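3.2 Materials: plush toys and sorting surface

The toy set was assembled by Cristian Ayala from stock at Draltden, with the aim of covering differences in size, fabric and clothing within a single category. All sorting was carried out on a wooden tabletop. A pink compartment tray was kept on the table for small items, and a dark cloth was left folded among the toys in the cluttered condition.

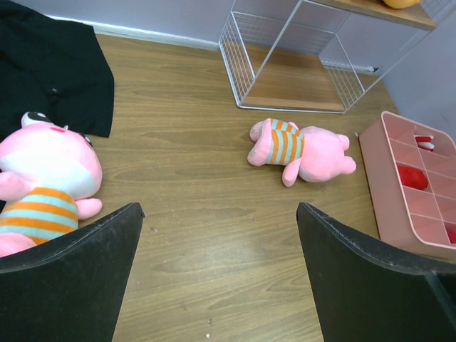

Two of the toys are pink pigs in matching striped shirts – orange and light blue – that differ mainly in size. The pair was included to test whether category labels based on color and clothing alone would be enough to keep similar items apart. In the pilot, annotators confused the two labels in 6 of 30 entries, and a size term was added to the Grukoline vocabulary as a result.

Toys with a pale head and a contrasting body form the second group. Their outfits are patterned, and the pattern is often the only cue available when the face is turned away. White dots on turquoise fabric were recorded as one attribute, "dotted blue", regardless of which side of the toy was visible.

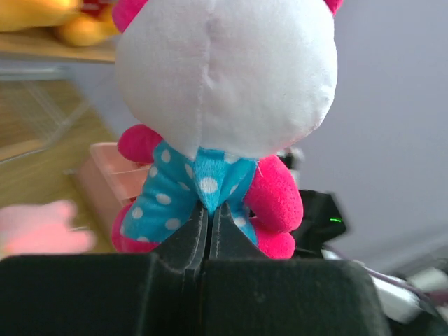 Ear and limb color was recorded separately. Todor Radulović noted that hot pink parts remained easy to name even when only a small portion showed, while folds in the white fabric tended to obscure the outline of the head. Trim was coded as present or absent.

Figure 2. Plush toy with white head, pink ears and dotted turquoise body.
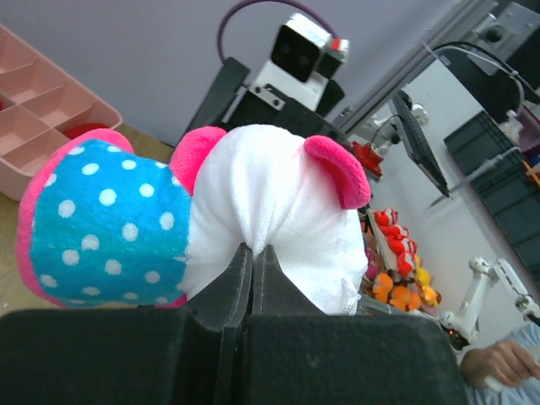 3.3 Labeling procedure

Each toy was labeled twice, with the second pass in November. Disagreements were settled by discussion between the two annotators.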